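Wipe the Fingertips First

By Ivone Godoy
September 23, 2023

Share 79 Comments 14

I love a freshly set up robot cell, and I have an opinion about keeping one that way: the best maintenance tool is a rag and a fixed order of doing things. I look after the two-arm sorting cell at Hourani, and I'd defend our boring little routine against any dashboard you want to sell me!

We start at the fingertips. Pads collect lint and a greasy film long before anyone notices a grip going bad, and people will happily spend an afternoon retuning grip force on a gripper that only needed a wipe. Then the finger screws, then the cable at the wrist, where I want enough slack for the full turn and no more. Then we run 200 picks with soft toys, and I stand there and watch. All of them. (Bring coffee.)

My friends at Brukero think this is old-fashioned. They log motor current and wait for the curve to drift, and the logs are good, I read ours too. But a curve won't show you a cable that has started to rub. Last December I found one on pick 133, just by looking, and swapping it took less time than my lunch. 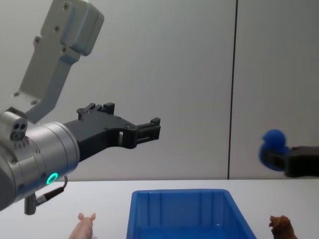
4 min read

The toys matter more than visitors think. A blue plastic bin and a round blue object to grip make a fine pairing, and I like to keep figurines like the pink pig nearby, for the days when we want something with ears and awkward corners. Change the toys every week and your check stops meaning anything. Keep the same ones and you start to know how a good grip looks.

So please, put the new hire on the rag and the watching, and do it in the first week. Mine grumbled through two mornings and then began spotting things I had missed. I'm still arguing for a longer run after every pad change, and I'd love to hear what other shops do.

139 shares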